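About the Skotville Manipulation Club

The Skotville Manipulation Club is a student group at Clernbridge Technical School. Members build hand-held grippers, record demonstrations with them and use the recordings to train robot arms.
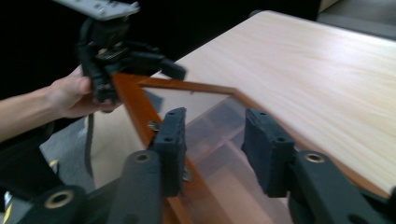
Work runs in 2 tracks. The hardware track maintains the grippers and replaces finger padding. The data track plans tasks, records them and checks each recording before it goes into the set. New members spend one term in each track.

Current tasks use household objects, including picture frames. Flat, glossy parts are hard to grasp at a corner - pad angle and closing force both matter. A task is complete at 100 accepted recordings.

The club enters the Prarnex student competition each April. Last season's entry used 168 recordings across two tasks.

Meetings: Thursday, Savchuk Building, Room 10. No programming experience is required.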